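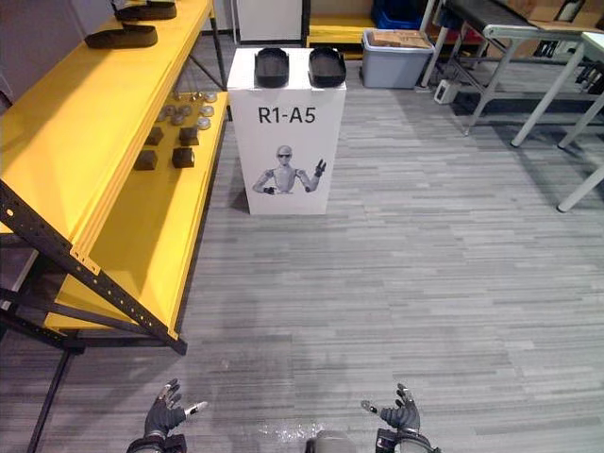 **How do I join the club?**

Come to any open session, tell whoever is at the sign-in sheet that you're new, and hang around until the end. You don't fill out an application and you don't need to know how to code. If you still like us after two visits, we'll give you the safety sheet to read and sign, and then you're in. I joined in the middle of a semester with zero robot experience and spent my first evening labeling cables, so please don't worry about walking in late in the year!

**What does the club do all semester?**

We work on one long project, and right now that's Pumemix. It's a pick-and-place project: the robot takes small parts off a shelf, carries them, and sets them down where they belong. It sounds tiny when I say it like that. Then you try to get two hands to agree about one object and suddenly it's midnight and you've eaten a whole sleeve of crackers.

Around Pumemix there are lots of smaller jobs. People write the task scripts, drive the robot, sort through the recordings afterward, fix fingers, and argue about file names (I'm guilty of that last one). You can pick a lane or wander. I wandered for most of my first year and I think I learned more that way.

**Do I need to be an engineering major?**

You don't. We have plenty of people from other departments, and some of our best drivers had never opened a toolbox before they showed up. Patience helps more than math does on the driving side. If you want to work on the software, a first programming class will get you far enough to read what we have, and you'll pick up the rest by breaking it on a branch. Please use a branch.

**What's the difference between Pumemix and Jelus?**

Pumemix is the project. Jelus is our logging program, the thing that saves what the cameras and joints were doing during each run. New people mix them up constantly because we say both names in the same breath. If somebody tells you "Jelus is down," the robot is fine and your recordings aren't, so stop and get that fixed before you do another run.

**How many runs have you recorded?**

As of 17 May 2019 the Jelus log is at 2,168 runs, and that counts the bad ones. We keep the bad ones on purpose. A run where the part gets dropped is still useful as long as it's tagged as a drop, and the people who sort the recordings would much rather have an ugly run with a good label than a beautiful one with no label at all.

**What should I practice first when I start driving?**

Small hard parts. Cubes are a nice start, as you can rest a fingertip on a flat side and the part mostly stays where you left it. Round fittings come later because they like to skate away from you.

After that, do the same task from both sides. Everyone has a good hand, and the robot ends up with your bad habits. I spent most of April doing left-hand picks only, and I complained the whole time, and it was the best thing I did all year.

**Why is everyone so obsessed with soft parts?**
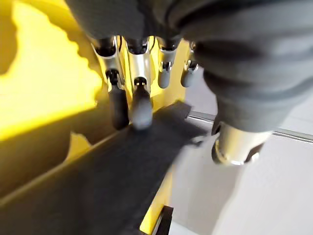
Soft parts are where my own driving fell apart, so I have feelings about this one. A cube tells you right away if you've grabbed it badly. Something flat and a little floppy lets you think you're doing great, and then it folds, or slides, or comes up by one corner. The approach matters a lot more than the squeeze. I like to come down from above with the fingers hanging side by side, a couple of the tips low over the flat gray piece and the thumb kept out to the side, and then stop and look before I close anything. The stop is the part people skip. Take a full breath there, check where the thumb is, and only then commit. If the piece hangs over an edge, use that! An overhang gives the thumb a way in from underneath, and you don't have to scrape along the shelf trying to get a fingertip under it.

If you've been fighting the same flat part for ten minutes, swap out. I mean it. Tired drivers pinch harder and harder, and the finger coverings pay for it.

**How long is a driving turn?**

We do 30 minutes and then switch, even if it's going well. Especially if it's going well, really, because that's when people stop noticing that their shoulders hurt. You spend the turn after yours as the spotter, which means you watch the robot (not your phone), call out anything odd, and keep a hand near the stop button.

**What are the safety rules?**

The full sheet is posted by the door and you do have to read it. The ones I repeat the most:

- Never reach into the shelf area while the hands are live. Say "hands in," wait for the driver to answer "stopped," and then go.
- Tie back long hair and take off lanyards.
- One driver, one spotter, always. No solo sessions.
- If a finger makes a new noise, end the run and write it down in the fault notebook.
- Food stays on the far side of the room - yes, coffee counts.

**Can I touch the fingers if something looks stuck?**

Please ask first. A finger that looks stuck is sometimes just holding position, and pushing on it will annoy the joint and also whoever has to recalibrate it. With the power off and a trained member next to you, you can check for the usual stuff: a bit of tape, a crumb of foam, a covering that has crept up over a joint.

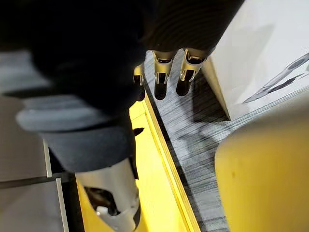
The same goes for the wrists. Don't twist one by hand to "help" it along, and don't lift the robot by anything below the elbow. If a cable has to move, unplug it at the connector and never by pulling on the cord. I learned that last one the expensive way, and the replacement took forever to ship.

When you're done, run the open-close check on both hands before you hand the robot to the next driver. It takes hardly any time and it catches most of what we'd otherwise find out about in the middle of a good run.

**What is the Felgate?**

The Felgate Challenge is the student competition we enter each year. Teams of 3 to 6 people, a set of sorting and placing tasks, and a fresh layout you don't get to see until that day. We went in with too much confidence the first time and our script fell over on the very first shelf because we'd only ever practiced with everything at one height. Now we mix up the layout at practice all the time, and yes, that's why your carefully placed parts have moved since the last time you were in.

You don't have to compete to be a member. Plenty of people help with prep and then come along to cheer, and we need cheering!

**How do you choose the Felgate team?**

There's a practice round in the spring. Everybody who wants a spot does the same tasks with the same time limit, and we look at how steady you are over several runs. One amazing run and four disasters will not get you on the team. We also save at least one place for someone who has never competed, and I hope we keep doing that forever because it's how I got to go.

**What is the Arsenault shelf?**

Arsenault is the supply store down the street that gives us a discount on fasteners, foam, and bins. The shelf by the sink with their name on it is for club stock only. Take what you need for a session, put back what you didn't use, and write it on the list if you finish a bag of something. Please don't borrow from it for your class projects. We noticed. We always notice.

**Does it cost anything?**

Regular membership is free. If you travel with us to the Felgate you pay for your own meals, and the club covers the entry fee and the van. If the meals are a problem, send a note to the club inbox and we'll work it out quietly.

**I missed a few weeks. Am I out?**

Nope! Midterms happen to all of us. Read the last few pages of the session notes so you know what changed, do one turn as spotter before you drive again, and you're caught up. If you've been gone a whole semester, we'll ask you to sign the safety sheet again.

**Can I bring a friend?**

Sure, to any open session. Visitors stay behind the tape line and can't drive, but they can watch and ask all the questions they want. If your friend wants to try a hand for real, the fall open house is the time for it - we set up an easy cube task and let people have a go with a member right beside them.

**My question isn't on this page.**

Write it on the whiteboard under "dumb questions" (there are none, the title is old) or email the club inbox. I update this page when I get a free evening, so it may take me a week or two to add your answer.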